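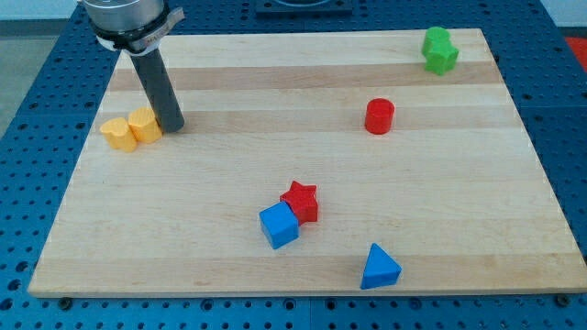
So Skekby is coming out early, and I'm far too excited about it! Helto, the little distributor that picked it up last year, has scrapped the June cinema release and is putting the film online instead, with one live-streamed premiere first and a chat with the director, Maxence Rey, straight after. I've been waiting for this one since the teaser (two minutes of fog and a ferry horn, and I was sold). I'm writing this next to a big board of pale wood with darker bands running across it and two yellow blocks sitting on top, and even that has me thinking of the poster, which is all plain planks and one splash of yellow.

If you've missed the fuss, Skekby is a slow, odd mystery about a lighthouse keeper called Lehner who starts getting post for a village that was flooded before he was born. Rey made it with a tiny crew in 40 days, and it's his first feature in English. His last one, Plirness, played at my local for a single week and I went three times. I cried at two of them. The other time I had a cold and mostly coughed.

Now, tickets. There are 800 places for the premiere stream and when I looked last night 393 had gone, so don't hang about if you want in. You book through the Helto site, and you'll need to make an account first, which took me ages because it kept throwing out my password. Each booking gets you one link, and you can send in a question for Rey when you pay. Mine is about the dog in Plirness. I need to know if the dog is all right.

Once the premiere's done the film goes up to rent for 40 days. Helto says it still wants to get it into cinemas later on, though it hasn't named any dates or said which ones, and I'd love to see that fog on a proper screen. For now it'll be my sofa, the big headphones and the curtains shut. I'll put a review up the morning after, spoilers kept well down the page.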